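Shared Study Furniture at Rustwood Hall
Project report, November 2025

1. Background

Rustwood Hall has 50 student rooms and one shared study floor. Our project asked whether students would use that floor more if the furniture could be booked by the hour. We compared Rustwood with Barredo, a nearby hall that already takes bookings.
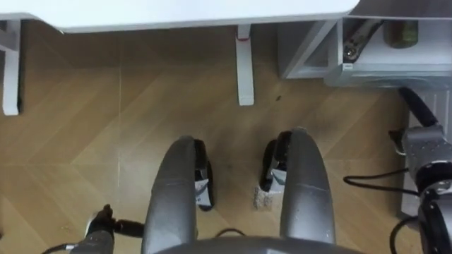
Figure 1. White table and open shelving.

2. Method

We sent a short survey to both halls and got 35 replies. We also interviewed 10 students, mostly first-years — they were the easiest to reach during exam weeks. Bookings at Barredo go through a web form called Lilinano, and the hall office gave us its log of 1,855 entries.
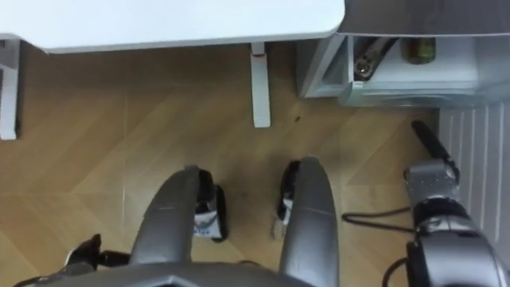

Valdemar Damgaard objected that a booking log shows who reserved a place and says very little about who came. We agreed and added a survey question on missed bookings.
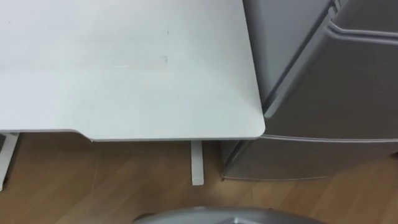 3. Results

Students at Barredo planned their study time further ahead. Rustwood students preferred to walk in, but many said they gave up when the floor was busy in the evening. Missed bookings were the most common complaint at Barredo.

We would try a mixed system, with part of the floor 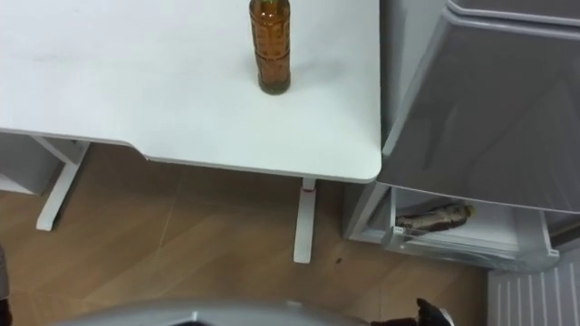 kept for walk-ins and the rest open to booking. A place should be released if the student is late — Praltidon, the other form we tested, can do this without staff help. The cost for Rustwood still has to be worked out with the hall office.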